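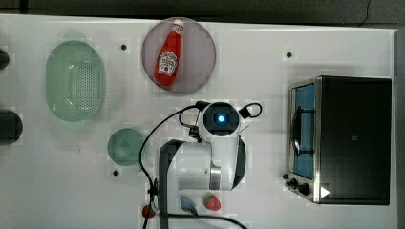
Wendport Robotics Club -- Manipulation Group board

Thread: pick-and-place results, toy kitchen table, finally
Started September 2020

gripsy_wend
ok numbers are in. posting fast, I have to be out of the building by 6.

Method first for the people who skipped the meeting. One policy, trained on teleop demos from our table plus the demos the Gastden group shared with us. Question was whether their data helps on OUR table or just adds noise. Same arm, different toys, different lighting, their camera is mounted lower.

998 demos total after I threw out the ones with dropped frames. Tasks are the usual stuff, ketchup onto plate, ketchup off plate, strawberry into the colander, strawberry onto the green plate. Toaster oven stays on the table the whole time as a distractor.

Result: 70 percent success with the mixed data. Same network, same training steps, our demos only, clearly worse. I'll put the split by task in the shared folder tonight.

So yeah. Mixed data helps. I was on the other side of this bet.

tablefour
nice. how are you scoring ketchup on plate? that bottle is longer than the plate is wide, or close to it. if it's lying across the rim is that a success

gripsy_wend
Bottle released, plate under it, bottle doesnt roll off in the wait period. Across the rim counts. Diagonal counts.

tablefour
hm. I'd call that generous

gripsy_wend
same rule for both models so the comparison holds

hirberg_lurker
Comparison holds only if the start positions were the same for both. Were they? At Hirberg we ran something like this last December and got a lovely gap between two models, then found out the person resetting the table was putting things a bit closer to the arm in the afternoon. Gap mostly went away when we used a reset sheet.

gripsy_wend
there's a reset sheet. Positions go off the black dots in the table top. I alternated models too, A B A B, so time of day shouldn't matter

hirberg_lurker
OK good, that's better than what we did. Who did the scoring?

gripsy_wend
me

hirberg_lurker
And you knew which model was running.

gripsy_wend
yes. yes ok. I know

colander_fan
can we not pile on, this is a club result not a journal. I think it's great!! we spent most of the summer arguing about whether to even take the Gastden data and now there's a number (and it goes the right way, which never happens to us)

tablefour
nobody's piling on. blind scoring is easy though, save the clips with random names and let somebody else mark them. I can do it this weekend if the clips exist

gripsy_wend
clips exist for all the runs but 2, disk filled up. I'll rename and send. Dont look at the folder before I rename it

tablefour
wont

pan_and_tilt
Question about the toys. Green colander on a white table, and it's see-through. Same with the pinkish plate. Does the policy even see those? My detector last spring could not find the clear stuff at all, it kept locking onto the oven because that's the darkest thing around.

gripsy_wend
no detector in this one, goes straight from pixels to arm motion. But fair, colander tasks were the worst of the lot. Typical failure: arm goes to the right area, lets go too early, strawberry ends up next to the rim. Plate was fine.

pan_and_tilt
Could be depth and not see-throughness. You can't tell how high a rim is from straight overhead.

gripsy_wend
could be. Gastden's camera is low so their demos would show the rim from the side, but then our model never gets that view at test time

hirberg_lurker
Which makes me wonder WHY their data helps. Different view, different toys. What exactly is being transferred? If it's just "more arm motion" you'd expect the same boost from unlabeled play data. Did you try that?

gripsy_wend
no. No play data for this table. It's on the list

colander_fan
I'd guess grasp timing. Their operators close the gripper way more cleanly than ours do, I watched a bunch of their episodes and it's kind of embarrassing

hirberg_lurker
Plausible, but testable: train on ours plus only their failed episodes. If timing is the thing it should hurt.

tablefour
or just have our people teleop better lol

gripsy_wend
will try the failed-episode one, it's cheap. one night of training

ham_bench
Late question from the Ham side. We have a second-hand arm and a table with no toys yet. How many demos of our own before it's worth mixing in anybody else's? We can maybe do 8 an hour with the new operators.

gripsy_wend
dont have a curve for that. Only ran all-or-nothing. My gut says mix from day one

hirberg_lurker
I'd disagree with that. Collect your own first, get a baseline, however bad. If you start mixed you'll never know which half is doing the work, and you'll be sitting in a thread like this one.

gripsy_wend
ok thats fair but they also want a working arm before the open day

ham_bench
We do want a working arm before open day

pan_and_tilt
Do both. Baseline takes one afternoon of eval. And tie your cables down before you start, ours has a loop on each side of the arm and I worry about the left one every time it reaches across

ham_bench
Noted on cables. What's the oven for if nothing goes in it?

gripsy_wend
oven tasks are the next batch. Put strawberry in oven, etc. The knobs too if we get brave

tablefour
knobs are never going to work with that gripper. calling it

colander_fan
I'll take that bet

gripsy_wend
split by task is up in the shared folder now. colander row is bad, you were warned. tablefour, clips are coming tomorow, upload died halfway -- will restart it from home

hirberg_lurker
Put the rollout order in there too please, the A B list. I want to check the first few runs against the rest.

gripsy_wend
k. its on paper, I'll type it up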